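About Ultdale

Ultdale writes software for robot arms. We don't build arms and we don't sell them. Our customers already have one or two, bought for packing, sorting or test work, and they come to us when the arm has to deal with things that don't arrive in the same spot every time.

The company started in a rented unit on Baxter Street with one arm and a motion planner that took far too long to find a path around its own elbow. The planner is now called Pilbridge and is in its fourth major version. It runs on an ordinary desktop machine, takes in camera data and joint readings, and sends out a checked path 200 times a second.

What we make

Pilbridge is the planner. It handles one arm or two arms sharing a table, and it treats each arm as a moving obstacle for the other.

Cliltmont is the perception side. It finds objects on a work surface and reports where they are and how sure it is. Soft packaging gets most of our attention, because a mailer or a bag has no fixed shape to match against. The current test set holds 3000 labeled views, and every release has to pass all of it before it goes out.

We also ship a small set of tools for logging, replay and calibration. Customers tell us they use the replay tool more than anything else. 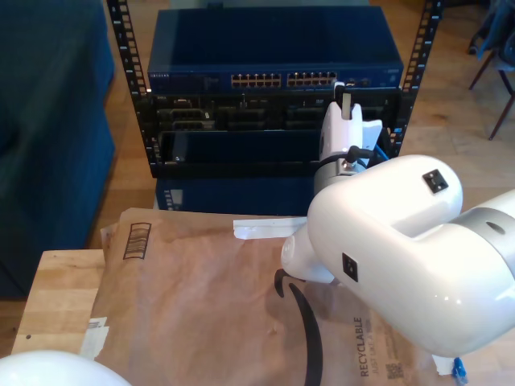 Bronwyn Ruawai wrote to us after her first month with Cliltmont: "It found our flat packages fine from the first day. What took us longer was trusting the confidence number. We had the cutoff set too high and the arm kept stopping to ask for help. Once we lowered it, the stops went away, and I'd like the manual to say that sooner."

The manual now says it on page two.

How we work

Every change to the planner goes through simulation first and then onto an arm. Simulation catches most path errors. It is weaker on close clearances, where a few millimeters of calibration drift matter.

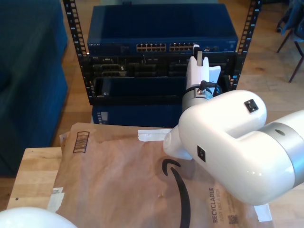

Clearance is the part of planning we spend the most time on. A path can be short and smooth and still bring the hand too near something that was never in the model. With the gripper pointing up and this close to the front of an equipment rack, the planner needs the rack in its map, along with the shape of the fingers and the cable that loops out at the wrist. Pilbridge keeps a separate margin for each of these, and the operator can change any of them without restarting.

Our regression suite has 1649 planning problems in it – most came from customer logs, with permission. It runs every night. If a path gets longer or a margin gets smaller, the change is held until someone has looked at it.

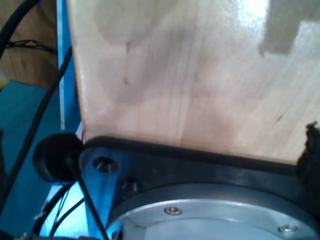

Problems that only turn up on hardware are added to the suite as well, with the joint log and a short note on what the planner believed at the time. We write the note the same day. Older entries without one have been hard to use, and we are slowly removing them.

Working with us

Most projects begin with a sample of your logs. 700 recorded moves is enough for us to say whether Pilbridge will help. If it won't, we will tell you and there is no charge for the review.

Support is handled by the people who write the code. New releases come out in April and again in the fall, and each version is supported for two years.

Page last updated Jan 19, 2021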